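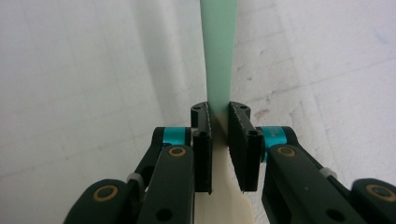

# Givance recipe notes, README

6/21/25, by Floten

Print | E-mail

Plain text recipes, 173 files, one per dish. Mostly baking, plus soups from the Arrieta folder. Started last December, still messy.

- cups and spoons only, no grams yet
- oven temps in F
- 4 files have no yeild, guess for now 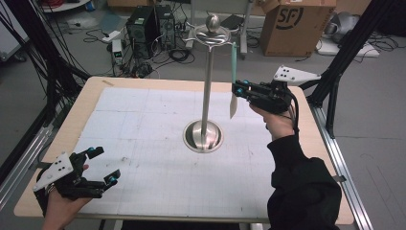 Names are dish first, then version, so cornbread-2 is the newer one. Dont rename the Vosora files, the index breaks. Over 130 have been cooked at least once. Rest are typed straight from old cards. Fixes welcome, send the whole file.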